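How do I write a second book when the old leader is dead?

Carmela Mazza
My dragon story has reached chapter 59 and Tinuno, who led the Sikholm flock, has just died. I love her successor Brandau but he's so gloomy! How long can he grieve before readers drift off?

Sison
Give him a job straight away — a border quarrel, a lost egg, anything! I had mine mope for five chapters and cut most of it later.

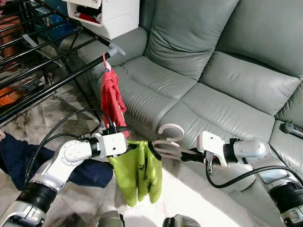 Green garment and pink hanger

mossytail224
Let him be bad at leading for a bit, those are my favourite chapters to read. Also post it please!!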